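# Qualitätssiegel in der Orthopädie: Wie wird die risikoadjustierte Komplikationsrate berechnet?

**Danai Zervas**, 29. Januar 2020

Ich arbeite im Qualitätsmanagement eines Hauses mit orthopädischem Schwerpunkt. Die Geschäftsführung möchte, dass wir uns um das Zalside-Siegel für Hüft- und Knieendoprothetik bewerben. Im Kriterienkatalog steht, dass die »risikoadjustierte Komplikationsrate« nicht über dem Referenzwert liegen darf. Wie die Adjustierung genau erfolgt, steht dort nicht, nur ein Verweis auf ein »logistisches Modell mit patientenbezogenen Kovariaten«.

Unsere Ausgangslage:

- 395 elektive Eingriffe im Auswertungszeitraum
- 58 davon Wechseloperationen
- Export der Daten aus Zonus als CSV, ein Datensatz pro Fall
- ASA-Klassifikation bei allen Fällen dokumentiert, BMI lückenhaft

Meine Fragen dazu: Gehen Wechseloperationen in dieselbe Rate ein wie Ersteingriffe? Was passiert mit Fällen ohne BMI? Und wie aussagekräftig ist das Ergebnis bei dieser Fallzahl überhaupt? Ich muss der Geschäftsführung eine Einschätzung geben, bevor wir die Bewerbungsgebühr bezahlen.

Die Suche im Forum hat nur Beiträge zur Kardiologie ergeben, dort wird offenbar ein anderes Modell verwendet.

---

**Yoshinori Miyazaki**

Zur Methodik allgemein, den Katalog von Zalside kenne ich aus einem früheren Verfahren.

Üblich ist der Quotient aus beobachteten und erwarteten Ereignissen (O/E). Das Modell schätzt für jeden Fall eine Wahrscheinlichkeit p, dass eine Komplikation eintritt. Die Summe aller p ergibt E. O ist die Zahl der dokumentierten Komplikationen. Multipliziert man O/E mit der Rate der Referenzpopulation, erhält man die adjustierte Rate.

Ein Rechenbeispiel mit angenommenen Werten: Das Modell erwartet 8,0 Komplikationen, beobachtet wurden zehn. O/E = 1,25. Bei einer Referenzrate von 2,4 % ergibt sich eine adjustierte Rate von 3,0 %. Das Haus läge damit über dem Referenzwert.

Das 95-%-Konfidenzintervall für zehn beobachtete Ereignisse reicht nach Poisson (exakt) von 4,8 bis 18,4. Geteilt durch 8,0 liegt der Quotient also zwischen 0,60 und 2,30. Eine Abweichung von 1 lässt sich damit statistisch nicht belegen. Ob die Vergabestelle das Intervall berücksichtigt oder nur den Punktschätzer, müssen Sie vor der Bewerbung schriftlich klären. In meinem Verfahren zählte nur der Punktschätzer.
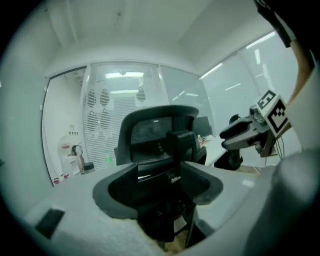
*Bürostuhl mit Netzrücken und Kopfstütze*

Zu den Wechseloperationen: Diese werden nach meiner Kenntnis in einer eigenen Gruppe geführt. Eine gemeinsame Auswertung mit den Ersteingriffen wäre methodisch schwach, da sich die Ausgangsrisiken deutlich unterscheiden und ein einzelner Indikator »Wechsel ja/nein« die Unterschiede zwischen aseptischer Lockerung und periprothetischer Infektion nicht abbildet. Sie hätten dann 337 Ersteingriffe und 58 Wechsel. Für die zweite Gruppe würde ich keine Rate veröffentlichen.

Zum BMI gibt es drei gängige Verfahren:

1. Ausschluss der unvollständigen Fälle. Einfach, verzerrt aber, wenn die Lücken nicht zufällig verteilt sind. Bei Notfallverlegungen fehlt der Wert erfahrungsgemäß öfter.
2. Einsetzen der Referenzkategorie. Senkt E, wenn unter den fehlenden Werten viele Adipöse sind, und verschlechtert damit Ihren Quotienten.
3. Multiple Imputation. Sauberer, wird von Vergabestellen aber selten durchgeführt.

Prüfen Sie zuerst, ob Größe und Gewicht im Anästhesieprotokoll stehen. Dann lässt sich der BMI nachrechnen und in Zonus nachtragen.

---

**Ourania Fragkou**

Wir haben das Siegel zweimal beantragt und einmal bekommen. Der Aufwand steckt in der Nacherfassung, die Statistik rechnet die Stelle selbst. Fangt früh an, bei uns lief das von August bis zum Jahresende neben dem Tagesgeschäft.

Mindestmenge beachten! Ich meine, es waren 500 Fälle über zwei Jahre, weiß aber nicht, ob das noch gilt. Einfach anrufen.

---

**Angeliki Kontogiannis**

Ergänzung zu Miyazaki, dem ich in den meisten Punkten zustimme.

Entscheidend ist, aus welcher Population die Koeffizienten stammen. Im Methodenanhang (wird auf Anfrage verschickt, nicht zum Download) ist für die Endoprothetik eine Entwicklungsstichprobe von 2370 Fällen angegeben. Bei einer Komplikationsrate von wenigen Prozent bleiben wenig Ereignisse pro Kovariate. Ich halte die Schätzung für Patienten mit ASA 4 deshalb für unsicher. Wer viele solche Fälle behandelt, sollte sich die Kalibrierung nach Risikogruppen zeigen lassen.

Zweiter Punkt ist die Definition des Zählers. Folgende Angaben müssen vorliegen, sonst ist der Vergleich wertlos:

- Beobachtungszeitraum: nur stationärer Aufenthalt oder 30 bzw. 90 Tage nach Eingriff
- Zuordnung bei Wiederaufnahme in einem anderen Haus
- Umgang mit mehreren Komplikationen bei einem Patienten (Fall oder Ereignis als Zähleinheit)
- Liste der ICD- und OPS-Kodes, mit Jahresversion

Bei der Zähleinheit haben wir selbst einen Fehler gemacht. Unser Export enthielt eine Zeile pro Ereignis, das Modell rechnet aber pro Fall. Ein Patient mit Luxation und Wundinfektion ging doppelt ein. Bemerkt wurde das erst in der Plausibilitätsprüfung durch Simard. Bei »ein Datensatz pro Fall« sollte das bei Ihnen nicht auftreten, ich würde die Fallnummern trotzdem auf Dubletten prüfen.

Für die interne Beobachtung ist eine CUSUM-Karte auf Basis der erwarteten Werte besser geeignet als die Jahresrate. Damit sieht man Veränderungen im Verlauf, unabhängig davon, ob man sich am Ende bewirbt.

---

**Danai Zervas**

Danke, das hilft weiter. Größe und Gewicht stehen tatsächlich im Anästhesieprotokoll, die Nachberechnung läuft. Dubletten bei den Fallnummern: keine.

Die Vergabestelle hat geantwortet. Wechseloperationen werden getrennt ausgewertet, der Beobachtungszeitraum beträgt 90 Tage. Zum Konfidenzintervall kam keine Aussage, ich habe noch einmal nachgefragt. Den Methodenanhang habe ich angefordert.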